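Anselmo Pacheco es un político municipal de Sepúlveda, conocido por sus posiciones sobre permisos parentales, cuidados y derechos reproductivos. Fue concejal durante dos mandatos y portavoz de la agrupación Tralell.

Trayectoria

Antes de entrar en política trabajó como administrativo en la empresa textil Grostus, donde fue delegado sindical. Su primera campaña se centró en el reparto del trabajo doméstico, asunto al que volvería a menudo.
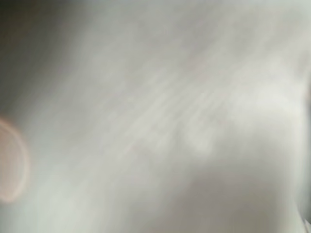 En el pleno de marzo presentó una moción para financiar 36 plazas nocturnas de guardería. Fue rechazada por un voto.

Posiciones

Pacheco defiende que los permisos por nacimiento sean iguales e intransferibles. Sobre el aborto ha mantenido una postura menos definida: apoyó la ley vigente, pero se abstuvo en dos declaraciones institucionales —una de ellas redactada por su propio grupo—. 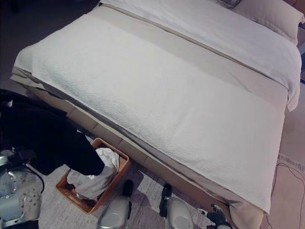

Propuso además una ayuda de 756 euros anuales para cuidadoras sin contrato, que el gobierno local redujo después a un proyecto piloto con 20 beneficiarias.
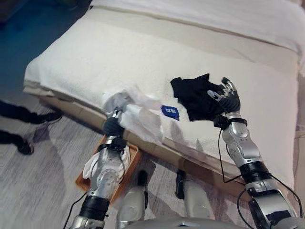
Cama con ropa blanca.

Críticas

La asociación Stelleo reunió 2.000 firmas contra el proyecto piloto por considerar que consolidaba el trabajo informal. Pacheco respondió que la alternativa era no pagar nada, frase que sus adversarios citaron durante toda la campaña siguiente. 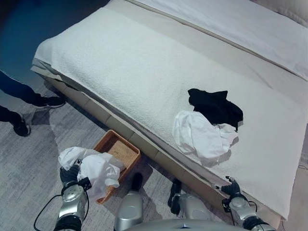 Manta blanca con una prenda de tela negra encima.

Tralell perdió un concejal en aquellas elecciones. Pacheco conservó su acta y dejó la portavocía en septiembre.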